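Practical 3: Comparing two grippers with the wrist camera

Prepared by Tiruwork Kassa. Questions on the controller go to Tharun Hegde.

In this practical you try the Sesura and the Nedia gripper on the same wooden panel with black metal fittings. Keep the approach speed the same for both, otherwise the results can not be compared.

Step 1. Start the controller and load the Yilma profile. Set the camera exposure to 800 and leave it there.

Step 2. Move the arm until the black loop and the plate beside it are both in the wrist view – the finger should still be well away from the panel. Save one picture.

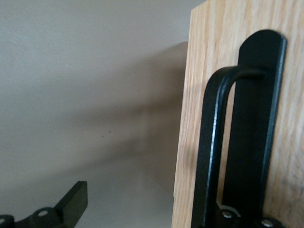 Step 3. Close in slowly and make 9 attempts with each gripper. Write down every attempt, also the failed ones.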